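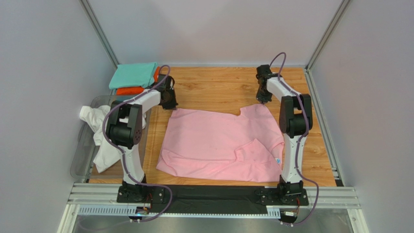
Folding a T-shirt

Folding a T-shirt is the everyday job of turning a soft, awkwardly shaped garment into a tidy rectangle that can be stacked, shelved or packed. It is one of the most widely practised of all household skills, and there is a surprising amount to enjoy in it: a T-shirt has only a body, two sleeves and a neck opening, yet people have come up with dozens of ways to fold one!

Laying out

Most methods begin with the shirt flat on a table, bed or ironing board. The hem is pulled straight, the sleeves are drawn out to the sides and the creases are smoothed towards the edges with the palm. A wooden tabletop suits the work very well, being firm enough to press against and wide enough for the sleeves. Sleeves are the usual trouble spot, as they like to tuck themselves under the body, and a sleeve trapped there leaves a lump in the finished fold.

The collar is the best guide to which way round the shirt is lying. The front of the neckline normally dips lower than the back, and many shirts have a label sewn inside the back of the neck.
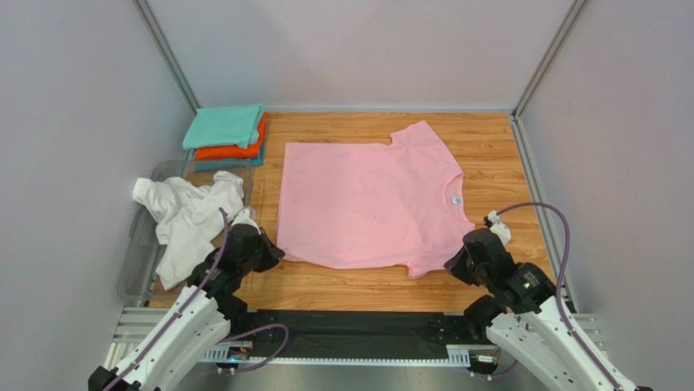
Pink T-shirt laid sideways, collar to the right, with a stack of folded garments at the upper left.

Common methods

The shop fold is the classic. The shirt is laid face down, each side is brought in towards the middle with its sleeve turned back, and the hem is folded up to the shoulders. Turned over, it shows a smooth front and a neat collar.

The file fold starts in the same way but carries on into smaller thirds, giving a packet that stands on its edge in a drawer. Its great pleasure is that every shirt can be seen at once.

The pinch fold is the showpiece: the cloth is gripped at two points along one side, the hands cross, and the whole shirt is lifted and shaken into shape. It takes practice, but it's a delight once learned.

Folding boards

A folding board is a hinged panel that gives every shirt the same width. The Kendura board, sold by the Stovthorpe firm Westerberg, is 70 cm wide when open and has 6 panels. It weighs 945 g, and the first batch ran to 1000 boards.

Stacking

Folded shirts are generally stacked with the rounded folds facing the same way, which keeps the edges level and lets a single shirt be slid out from the middle. Mixed colours make a stack easier to search and very cheerful to look at.

See also

Ironing
Laundry
Wardrobe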